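Plakolari Catering Staff Board
Forum: Assembly Stations and Service Lines
Topic: Standing order for the burger tray, station layout

Posted by R_Thambiah (Site Supervisor, Claton Hall)

Colleagues,

The burger station at Claton Hall will operate under a written layout beginning in September. The station serves up to 300 covers at a midday sitting, and the present practice of each shift arranging the tray according to preference has led to delays at changeover. I set out the proposed order below and invite comment from station leads before it is adopted.

1. Greens. Lettuce is to be held in the clear rectangular container at the far corner of the tray. Purple leaves go in the same container, against the side wall, and are not to be mixed through the green.
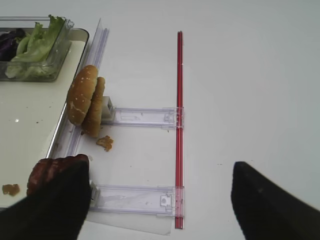 2. Buns. Halves are to be stood on edge against the clear rail that runs along the rim of the tray. They are not to be laid flat or stacked.

3. Table. The white tabletop beside the tray is a working surface. Wrappers, gloves and order slips are to be kept elsewhere.

4. Crumbs. The tray is to be wiped between sittings and at any time the station lead directs.

Comments should be posted in this thread. Please do not send them to me individually.

Rajitha Thambiah

Posted by anwara.khan

Thank you for circulating this. I have no objection to items 1, 3 and 4. I do object to item 2.

A cut bun stood on its edge presents its open face to the air. Our instruction at Helik has always been to keep the two halves closed together until the patty is ready, and we have received very few complaints of dry bread. I would ask that the order permit either method, with the decision left to the station lead.

Posted by L_Phromma

I support item 2 as written. When the halves are closed together and laid down, the person assembling must separate them with one hand while holding the spatula in the other, and the crown is frequently torn. Standing them on edge allows each half to be taken by the rim.

I would, however, raise a separate matter. The order says nothing of the clear plastic arms and the red rod beside the tray. New staff at our site have on more than one occasion lifted the arms away for washing and put them back in the wrong position. If the layout is to be written down, this part should be written down as well. I suggest the following wording: "The rod lies flat on the table. The two clear arms run across from it toward the tray, parallel to each other, with the white blocks at the tray end."
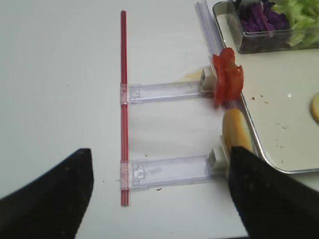

I would further suggest that the arms be washed by the closing shift only, so that one person is answerable for their return. At present the opening shift washes them a second time, and I can find no instruction that requires it.

Posted by R_Thambiah (Site Supervisor, Claton Hall)

Ms. Phromma's wording is accepted and will be entered as item 5. The washing of the arms will be assigned to the closing shift, with the name recorded on the sheet by the sink.

On item 2, I am not yet persuaded that two methods should be allowed. Staff move between sites, and a person arriving from Helik should find the same tray at Claton Hall.

Posted by anwara.khan

I understand the reasoning, but consistency would be served equally well by adopting the Helik method at both sites. May I ask whether any comparison has been made? I would be content to withdraw the objection if the standing method were limited in time. A bun cut at eleven and used at half past one is a different product from one used within a few minutes.

Posted by Rezaul_U

I work the second sitting at Nanayakkara House and have used both methods. Ms. Khan is correct about the drying. Ms. Phromma is correct about the tearing. Our practice is to cut in small batches and to stand up only what will be used directly — the remainder stays in the bag. We have had no difficulty with this, although it does require someone to keep cutting through the sitting, and on a short shift that person is not always available.

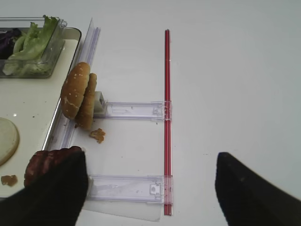 Batch size should be settled before the order is issued, and I would keep it low. At our site a batch of 50 was attempted and abandoned within the week. The rail is better suited to a small number. With two halves leaning there, one behind the other, the sesame crown is in easy reach and the assembler can see at once that more bread is needed. I would also ask that item 4 be made stricter. A single brown crumb left on a cream tray is visible to every guest in the line, and "between sittings" is too long to leave it.

Posted by Rafsan.S

I agree with Mr. Uddin as to the crumbs. I do not agree that the greens require no further discussion. Item 1 places both kinds of leaf in one container, and the purple leaf stains the lettuce if the container is jostled. A divider would prevent this. I made the same request last year and received no reply.

Posted by R_Thambiah (Site Supervisor, Claton Hall)

The request for a divider is noted. I will ask Purchasing whether one can be supplied to fit the existing container, and in the meantime item 1 stands.

Item 2 will be amended to read: "Halves are to be stood on edge against the rail in small batches, cut as required. Bread not in immediate use remains in the bag." Item 4 will be amended to require wiping whenever crumbs are seen.

Ms. Khan, please confirm whether this meets your objection.

Posted by anwara.khan

It meets it in part. I would still prefer a stated limit in minutes, and I will raise the point again at the September meeting. Helik will follow the amended order until then.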